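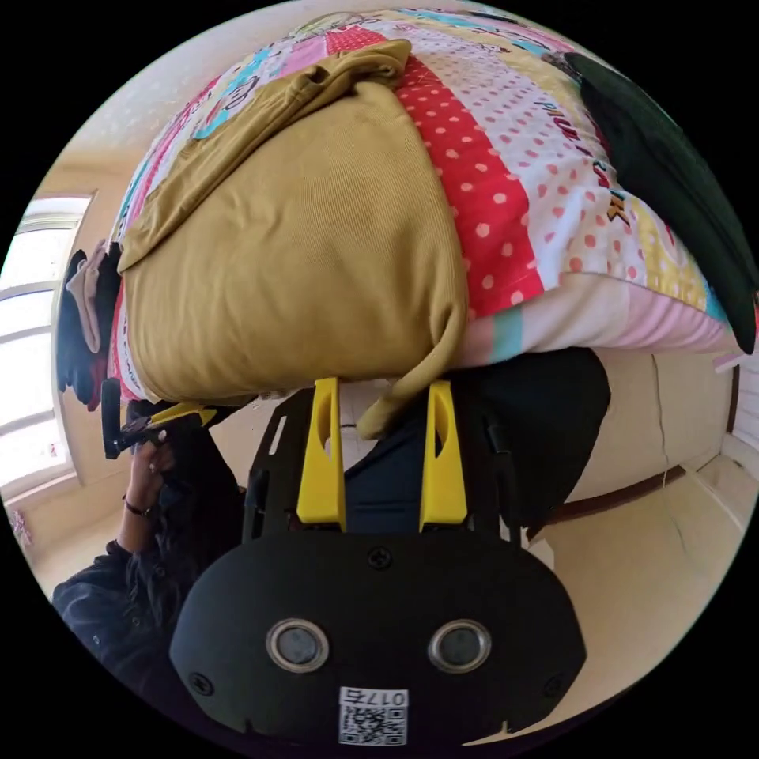
The quilt gathered into a bundle with other cloth.

Kahraman Patchwork Quilt, Twin Size (Item 3739)
Household Textiles Review, Hidinbridge Housing Services
Wed 7 February

The Kahraman Patchwork Quilt is sold for single bedrooms and student rooms at a list price of $78. Hidinbridge Housing Services reviewed it for use in furnished rooms where the bed also serves as the place for folding and sorting clothes. The quilt was purchased at full price through the regular catalog and was in use from October onward.

Appearance

The pattern combines bands of pink, red, yellow and light blue, with white polka dots on the red and printed cartoon characters between the bands. Residents who prefer plain bedding will find it busy. It does, however, brighten a small room with pale walls, and minor marks are difficult to find among the colors. The supplier offers no plain version in this size.

Handling

The quilt is bulky when gathered. One adult can lift it from the bed, but carrying it down a flight of stairs together with other laundry is awkward, and a large bag is recommended. A storage bag is not included. The bag sold by Zomura for twin bedding was tried and closed with some effort.
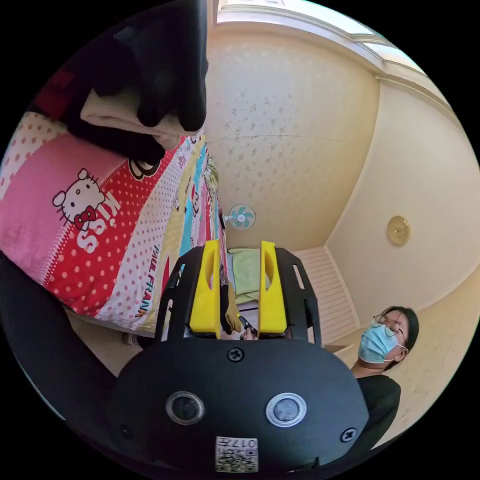

Spreading the quilt again is straightforward once the long bands have been lined up with the sides of the bed. The bands are a practical guide in this respect, as a crooked quilt is noticed immediately. In a narrow room, it is easier to begin at the wall and work outward. The filling shifted slightly toward the foot of the bed during the first weeks and was restored by shaking.

Use as a folding surface

Dark garments show up clearly against the print, and small items such as socks are less easily overlooked than on a navy or gray cover. Light and brightly colored items are another matter. Yellow clothing in particular tends to blend with the bands. The surface is soft enough that tall stacks lean, and folded clothing should be kept in low piles. 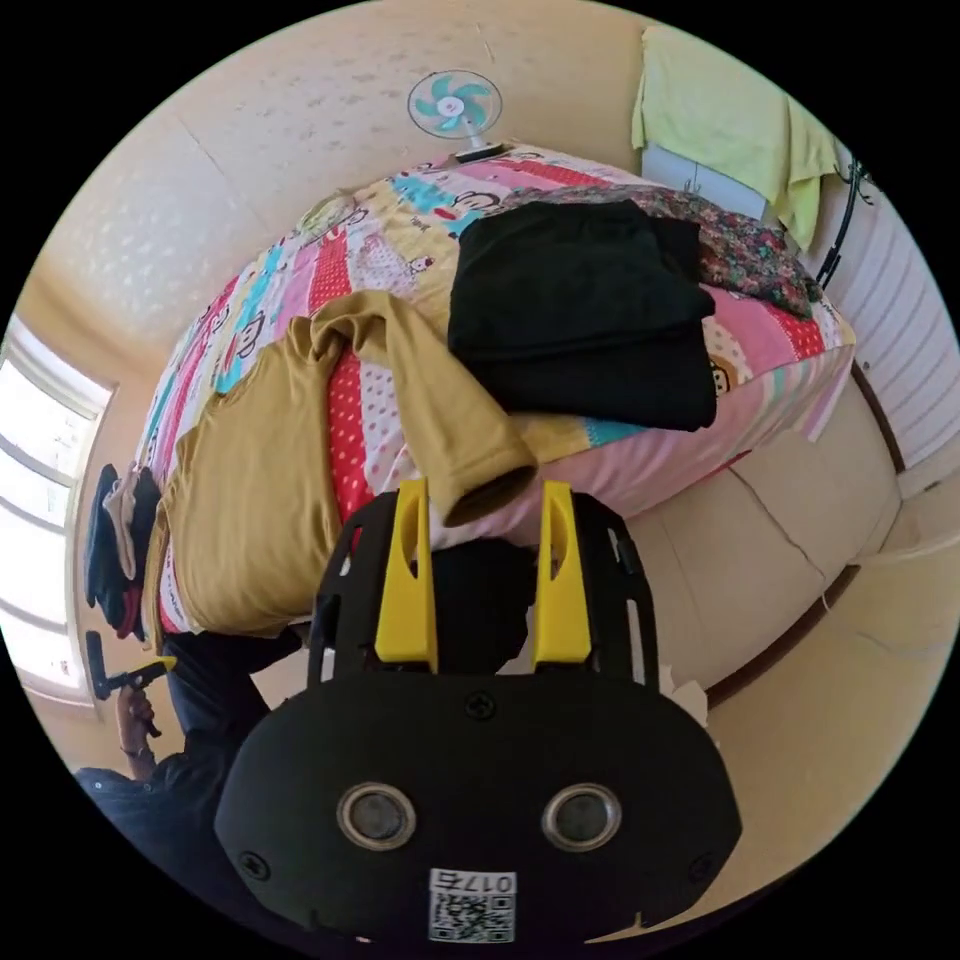
Folded black clothing and a mustard-yellow long-sleeved garment on the quilt.

Care

The quilt was laundered 17 times on a cool, gentle cycle. The red had faded a little by the end of the review period; the seams remained sound. Drying time is the principal drawback. On an indoor rack the quilt required 24 hours, and the corners were the last part to dry. Households without a tumble dryer should plan accordingly.

Assessment

The quilt is recommended for single rooms with access to a full-size washer. It is not recommended where bedding must be changed and returned to the bed on the same day. The price is somewhat high for a printed quilt with no storage bag.

Comments (3)

We have had ours for two winters. Agree about the corners. I turn it over halfway and that helps.

Does a pillowcase come with it or is that separate? The Kahraman listing is not clear.

My daughter picked this one for the cartoons. I would have chosen something plainer, but she makes her bed now.

Related reviews
Zomura Twin Bedding Bag
Perness Folding Drying Rack
Cotton Blankets for Furnished Rooms
Small Fans for Bedroom Use

Contact Hidinbridge Housing Services | Copyright Hidinbridge Housing Services. All rights reserved. | Back to top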